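## 4. 公開日の実演

### 4.1 実施の概要

本節では、Zastitz研究所の公開日に行った実演の手順と、そこで得た観察をまとめる。公開日は2月の木曜日で、会場は研究所のRutherford棟一階である。前節までに述べた遠隔操作環境Keltamierを来場者に操作してもらい、居室での家具操作がどこまで初見の利用者に伝わるかを見ることを目的とした。棟への入場者は856名であったが、これは他の研究室の展示だけを見て帰った人を含む数であり、本実演の参加者数とは異なる。操作を行い、かつ記録の利用に同意が得られた試行は146件である。以下で試行というときはこの146件を指す。

実演では実機を動かしていない。画面に映るロボット、部屋、家具はすべてKeltamier内のシミュレーションによるものである。実機を用いた場合、来場者と腕の間に柵を設ける必要があり、操作者と周囲の見学者が同じ画面を見ながら話すという今回の配置がとりにくい。また、失敗した後に部屋を初期状態に戻す作業を毎回人手で行うことになり、限られた開場時間の中では試行の数を確保できないと判断した。

一回の試行の持ち時間は8分とし、このうち最初の部分を説明と練習に充てた。練習では家具に触れず、腕を上げ下げしてグリッパを開閉するだけとした。練習の終わりは説明員が判断し、操作者が左右の腕の対応を取り違えなくなった時点で課題に移った。練習に時間がかかった操作者についても持ち時間は延長していない。

### 4.2 機材と配置

操作席は会場の奥の壁に沿って4席を設けた。各席には操作端末、両手用の入力装置、操作者用の画面を置き、見学者用の大きな画面を席の上方に取り付けた。見学者用の画面には操作者用の画面と同じ映像を出した。予備実験では見学者用に部屋全体を見下ろす視点を用意していたが、見学者が操作者より多くの情報を持つことになり、「もっと右」「そこではない」といった助言が操作の結果に影響したため、本番では使用しなかった。

入力装置の左右の位置は、ロボットの左右の腕の手先の目標位置に対応する。握りの強さがグリッパの開き幅に対応し、握らない状態で指が開く。移動台車の操作は説明が長くなるので省き、台車の位置は説明員が端末側から決めた。したがって来場者が操作したのは両腕と視線方向のみである。

映像は頭部視点と手先視点の二種類とし、操作者が足元のペダルで切り替える。起動直後は頭部視点である。二つの視点を一画面に並べる方式も検討したが、予備実験で操作者の多くが大きいほうの映像しか見ておらず、並置の効果を確かめられなかった。今回は切り替えの時刻を記録に残すことを優先し、常に一方だけを表示した。

課題の対象は、居室に置かれた小型の引き出し家具である。引き出しは縦に並び、前板は段ごとに色が異なる。色分けは、説明員が「橙色の段」のように口頭で指示できるようにするためのもので、操作の難しさを段ごとに変える意図はない。取っ手は前板から手前に出た棒状の形をしており、二本指のグリッパで挟むか、指を掛けて引くかのいずれかで開けられる。

### 4.3 手先視点での接近

手先視点では、グリッパの基部の後方から指先の方向を見る。図3に描画例を示す。操作者から見ると、指と指の間が操作の目安になり、そこに棒状の部分を収めるように手先を進めることになる。
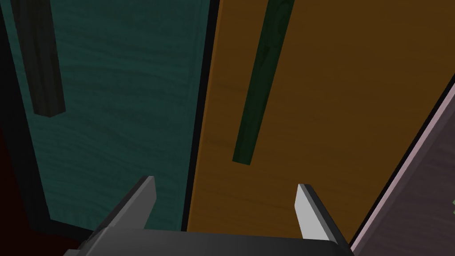 **図3** 手先視点の描画例（シミュレーション）。開いた指の先に、木目調の色の異なる面と、暗灰色および濃緑色の棒状の部分が見える。

図3では、棒状の部分はいずれもグリッパより上方にあり、指には掛かっていない。指の間隔は広く、その間から向こう側の面が見えている。この視点は指先付近の位置関係を読み取りやすい反面、面が視野のほとんどを占めるため、家具全体の中で手先がどこにあるかが分かりにくい。初めてこの映像に切り替えた操作者から、どちらが上かという質問が繰り返し出た。手先の回転に合わせて映像も回転するので、家具の上下と画面の上下は一般に一致しない。

接近の失敗として記録したもののうち、もっとも多かったのは、指先が前板に先に当たり、取っ手に届かないまま手先が止まる例である。このとき操作者は入力装置をさらに前へ押し出すことが多く、目標位置と実際の手先位置の差が広がった。Keltamierはこの差が設定値を超えると目標位置の更新を止めるが、画面上の表示は小さな印のみであり、見学者はもちろん操作者本人も気づかないことがあった。説明員が「一度手前に引いてください」と声をかけると、ほとんどの場合はやり直しに移ることができた。

次に多かったのは、隣の段の取っ手に指を掛ける例である。これは手先視点に切り替えてから長い距離を移動した場合に目立った。頭部視点で目的の段の正面まで手先を運び、そこで視点を切り替えるよう勧めたところ、午後の試行では減った。ただし、午後は説明員自身も説明に慣れており、勧め方の効果だけを取り出すことはできない。

指を掛ける方法と挟む方法のどちらを使うかは、操作者に任せた。事前には、見た目に自然な「挟む」が多く選ばれると予想していた。記録を見ると、最初の一回は挟もうとし、うまくいかないと指を掛けて引く方法に変える操作者が多い。年少の参加者には最初から引っ掛ける人が目立ったが、年齢は尋ねていないため、集計には含めていない。

### 4.4 頭部視点と両腕の使い分け

頭部視点では、ロボット自身の白い胴体が画面の手前に大きく入り、その先に両腕と部屋が見える（図4）。引き出し家具の天板には白いマグカップが置かれている。課題の後半では、引き出しを扱う間にこのカップを落とさないことを条件に加えた。
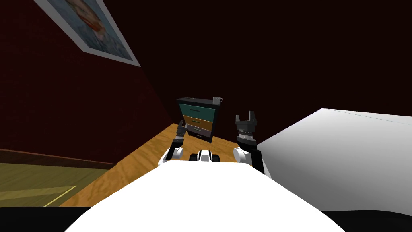
― 37 ―

図4の時点では、両腕とも先端のグリッパを上に向けている。右のグリッパは家具の右側の空中にあり、画面上では奥の大きな白い面の左端と一部重なる。カップは天板の右上の角、縁のきわにある。床や壁の線は画面に対して大きく傾いており、引き出し家具も倒れかかっているように見える。このような画面では、画面の縦横を手掛かりにして手先を動かすと、意図した方向から外れる。

傾いた映像への対応は操作者によって分かれた。自分の首を傾けて家具を垂直に見ようとする人、視線方向を入力し直す人、そのまま操作を続ける人がいた。そのまま続けた人のうちには、上に動かすつもりの手先が斜めに動いたと報告した人がいる。実際には手先は指示どおり部屋の鉛直方向に動いており、記録上の誤差は他の場面と変わらない。画面の端に鉛直方向を示す線を常時表示することは容易なので、次版のKeltamierに加える予定である。

両腕の使い分けについては、引き出しを一方の腕で引き、もう一方の腕で家具を押さえる操作を期待していた。家具は床に固定されておらず、斜めに引くと動くように摩擦を設定してある。しかし、説明なしに両腕を同時に使った操作者は少なかった。多くは利き手に対応する腕だけを動かし、反対側の腕は練習を終えたときの姿勢のままになっていた。使っていない腕の肘が胴体の近くに残り、台車の位置を変えるときに説明員が腕を畳み直す必要が生じたこともある。

この点は説明の順序にも原因があると考えている。練習では右腕、左腕の順に片方ずつ動かしてもらい、両腕を同時に動かす段階を置かなかった。午前の終わりに説明員の一人であるAkash Bhatiaが、自分の席だけ練習の最後に「両手で同時に握って開く」動作を加えた。その席では両腕を使う操作者が増えたように見えたが、席ごとの割り付けは無作為ではなく、手順の変更も事前の計画にはなかったため、ここでは観察として述べるにとどめる。

### 4.5 カップに関する条件

カップを落とさないという条件は、操作者の動きを大きく変えた。条件を伝える前は手先を家具の上から前面へ回り込ませる人が多かったのに対し、伝えた後は家具の前方から水平に近づく人が増えた。到達までの経路は長くなったが、前板への衝突はむしろ減っている。見学者の反応も、引き出しが開いたかどうかより、カップの揺れに対するもののほうが大きかった。

落下の原因は二つに分けられる。一つは腕がカップに直接触れた場合で、手先よりも手首や前腕が当たることが多い。手先視点を見ている間は前腕の位置が画面に入らないので、操作者は音が鳴ってから落下に気づく。もう一つは、引き出しを急に引いたことで家具ごと動いた場合である。こちらは頭部視点でも起こり、見ていても避けにくい。カップと天板の間の摩擦係数は、プロジェクトNarnineの卓上課題で用いた値をそのまま使った。磁器と木材の組み合わせとしては低めであり、来場者からも「滑りすぎる」との指摘を受けた。

落下した場合は、その場で部屋を初期状態に戻して続けるか、そこで終えるかを操作者に選んでもらった。続ける人が多く、後ろに待っている人がいるときは持ち時間の残りにかかわらず終える人が増えた。このため、試行あたりのやり直し回数は操作の難しさだけを表しておらず、本稿では比較に用いない。

### 4.6 説明員の介入

説明員の介入は、口頭の助言、端末側からの操作、操作者の手に触れての補助に分けて記録した。手に触れる補助は、入力装置を逆向きに持っていた場合に限った。口頭の助言の内容は会場の雑音のため録音からの書き起こしが難しく、説明員が各試行の直後に記入した用紙によっている。混雑した時間帯の用紙には空欄が多い。

端末側からの操作で多かったのは台車の位置の変更である。家具に近すぎると腕の曲げ伸ばしの余裕がなくなり、遠すぎると下段に手先が届かない。説明員には操作者の試行を見てから位置を変えるよう頼んでいたが、午後になると、開始前に経験から良い位置に置いてしまう説明員が出た。結果として、午後の操作者は午前より有利な条件で始めていたことになる。前述の午後の改善には、この影響も含まれる。

介入の時機についても統一が不十分であった。手先が止まってから助言するまでの時間は説明員ごとに異なり、待つ人は操作者が画面から目を離すまで待っていた。見学者の中に家族がいる場合、説明員より先に家族が助言することもあった。これらは公開の場で行う以上ある程度避けられないが、少なくとも説明員の助言の基準は事前に文書にしておくべきであった。

### 4.7 観察の範囲

公開日の参加者は自分の意思で列に並んだ人であり、遠隔操作に関心のない人は含まれていない。前の人の操作を見てから席に着いた参加者も多く、厳密な意味で初見とはいえない。特に下段の取っ手に掛けるときに手首を返す動作は、最初の一人が成功した後、同じ列の参加者に続けて見られた。学習の効果として興味深いが、並び順を記録していなかったため、これ以上の分析はできない。

また、視点の切り替え回数を操作のしやすさの指標とすることを計画していたものの、ペダルを偶然踏んだ例が少なくなかった。短い間隔で往復した切り替えを除く処理を行っているが、映像を確かめるために意図して往復した操作との区別はつかない。除外の基準と処理後の分布は付録Bに示した。

以上の観察のうち、次節の統制実験で扱うのは、鉛直方向の表示の有無と、練習に両腕同時の動作を含めるかどうかの二点である。家具の摩擦とカップの摩擦は別々に設定し、台車の初期位置は全試行で固定する。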